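Thread on colour loss in dyed household textiles, mostly pinks and reds, because the same complaint has come up at work 9 times since March. Notes are from the returns bench at Gretmont, where I test fabric for shops that sell curtains, bedding and light clothing.

Fading and bleeding are separate faults. Fading is dye breaking down in place, usually from light. Bleeding is dye leaving the fibre and going somewhere else, usually in water. A customer will call both of them "the colour came out". The fix is different for each, so ask which one it was before you do anything.

Pale pinks get more complaints than navy or black. There is very little dye in them to begin with. Lose a small amount from a dark navy and the eye lets it go. Lose the same amount from a pale pink and one panel no longer matches the other.

Light first. We run a strip of each cloth under a lamp for 400 hours with half of it covered by card, then compare the two halves against a grey scale. The Brodetti sheers held up well. The Cutesora ones moved a full step, and most of that was in the first 300 hours.
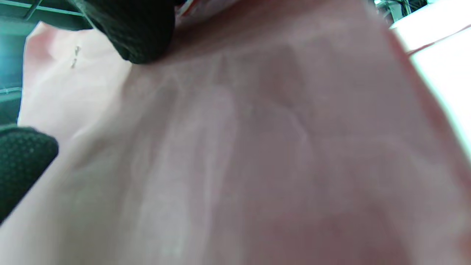

A full step on the grey scale is enough for a customer to notice if they have an unfaded piece to hold beside it. Without one, many will go years without seeing it. Most light complaints start when someone lets down a hem or buys a second pair to go with the first.

Fibre matters as much as dye. Polyester coloured with disperse dye is generally good in light. Nylon varies a lot. Silk is poor and the fibre itself goes yellow, so a pink silk drifts towards peach even if the dye is sound. Check the label before blaming the dyehouse.

Washing next. Reactive dye on cotton bonds to the fibre, but there is always some left over that didn't bond. The mill is meant to rinse that out hot. If the rinse is cut short to save water, the customer does the mill's last rinse at home, usually with a white shirt in the load.

Home test: wet a white cotton cloth, press it on an inside seam for 2 minutes, then look at the cloth in daylight. Colour on the cloth means wash it alone and cold. Don't judge it under a warm bulb – pink on white is hard to see in yellow light.

Vinegar and salt do not set a modern dye. Bouchra Filali at Benkirane ran both on the same reactive-dyed cotton and got the same staining as plain water. Her numbers match ours. Salt has a use in the dye bath, before the bond forms, and that is probably where the advice started.

If a pair has already drifted apart, redyeing both is rarely worth the money on sheers. Swap them left to right every season so they fade at the same rate.

Rubbing tests on Thursday, dry and wet, same cloths.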